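Last updated: September

Six months with the Ulley table from Nerkthorpe

I wanted a pale table for years and kept talking myself out of it. Pale shows everything, people said. Well, I finally ordered the Ulley in the lightest finish Nerkthorpe offers, and I'm so glad I did! It has changed how the back room feels, especially in the afternoon when that side of the house used to go gloomy.

Some background first. I had a Zellton before this, a dark brown thing I bought secondhand and never loved. It was heavy, it wobbled on one corner, and I spent more than 50 dollars over the years on felt pads and little wedges trying to cure it. The Ulley went together in one evening with my neighbor Doğukan Keskin holding the other end (thank you again, Doğukan), and it has stood level from the start.

The color is the best part. It's a light beige, a touch gray in some places and closer to cream in others, with fine, straight grain that stays quiet. I was worried it would look yellow once it was home, and it doesn't at all. Under the ceiling light the top picks up a soft sheen and the grain nearly disappears in the bright part, so if you want a strong wood pattern you should look at something else. I like it faint.
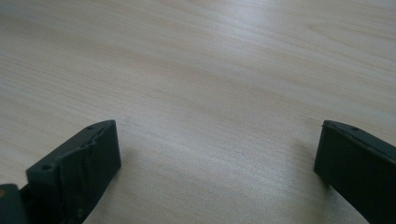
Cleaning has been easy. I use a damp cloth and then a dry one, and that takes care of crumbs, pencil and the flour from my weekend baking. Coffee I wipe up right away. I did leave a mug sitting overnight once and panicked at 7 in the morning, but the ring came off with a drop of dish soap and a bit of patience.

My complaints are small. The instructions use the same drawing for two different bolts, so sort those out before you start. The edges are squarer than I'd like, and I've caught my hip on a corner more than once. Delivery took 10 days longer than promised, though the woman on the phone was lovely about it.

I also looked at the Ticona, which was 77 dollars cheaper. It's a nice table, but it was too narrow for the way I spread out when I'm cutting fabric, and the pale version was sold out anyway. For a small kitchen I'd happily take one.

Would I buy the Ulley again? Yes, in the same color. I'm already measuring the wall for the matching bench.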